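Computer refurbishment

Computer refurbishment is the testing, repair and resale or donation of used computers. It covers desktop towers, laptops and, less often, servers. The word has no fixed meaning in most places, and a machine sold as refurbished may have been fully stripped and rebuilt or may only have been wiped with a cloth and switched on once. Sellers also use "renewed", "reconditioned" and "certified", usually without saying who did the certifying.

Desktop towers make up much of the trade. They are easy to open, and many of their parts can be swapped with ordinary tools.

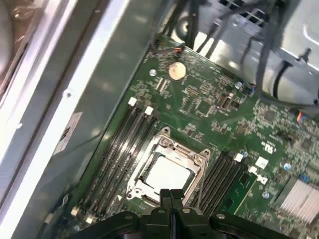
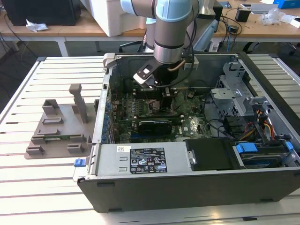
Open desktop cases with the motherboard in place.

Supply

Most stock comes from offices, schools and government departments that replace their equipment on a schedule. Machines let go in this way are often in working order. Critics of the trade point out that the schedule is the real problem, and that a good second-hand market may make it easier to justify early replacement. Very little has been done to test this claim either way.

Household computers are a smaller source. They arrive in mixed condition, often with missing drives or power cords, and many refurbishers won't take them.

Process

A typical shop begins by recording the model and erasing the storage. Erasure is the step customers worry about most and the one they are least able to check. A printed certificate shows that someone printed a certificate. Some buyers ask for the drives to be destroyed instead, though this removes a usable part and raises the cost of the finished machine.

Testing follows. Memory faults may take hours to show up, so a short test can pass a bad module. Dust is cleared from fans and heatsinks, and the thermal paste on the processor may be replaced. Opinions differ on whether fresh paste makes much difference in a light-duty office machine, and the temperature figures quoted by sellers are rarely given with the room temperature beside them.

Grading

Grades such as A, B and C normally describe scratches and dents. They say little about the age of the power supply or the hours on a hard drive, and one seller's A may be another's B. The Kerkby scale, drawn up by a regional traders' group, tried to add a score for internal wear. It listed 175 checks. Few shops used all of them, and a shorter version issued in July of the following year dropped most of the internal ones - the part that had set it apart in the first place.

Claims and evidence

Environmental claims are common in advertising and should be read with care. The Skarnar report, a trade study dated 29/04/2019, followed 1063 desktops sold by its member shops and found 855 still in use at the end of the study. The result has been widely repeated. It relied on owners answering a mailed survey, and machines whose owners didn't reply were left out of the total. A smaller study at Proltthorpe looked at 200 machines and reached a less cheerful result, but it included units that had been sold for parts, so the two can't fairly be compared.

Energy use is another weak point. An older tower may draw more power than a new one doing the same work, and whether this outweighs the savings from not building a replacement depends on how many hours a day it runs and how the local power is generated. Advertising seldom mentions either.

Software support

Hardware often outlives the software written for it. A sound machine may be shut out of a newer operating system because of its processor or a missing security feature. Free operating systems are often suggested as an answer, and they do suit some owners, but the suggestion tends to come from people who already use them.

Warranty

Cover ranges from a few weeks to several years. The Aoki plan, copied by several sellers, covers parts but leaves the owner to pay for shipping both ways, which on a heavy desktop can come close to the value of the computer.

See also: Electronic waste; Planned obsolescence; Right to repair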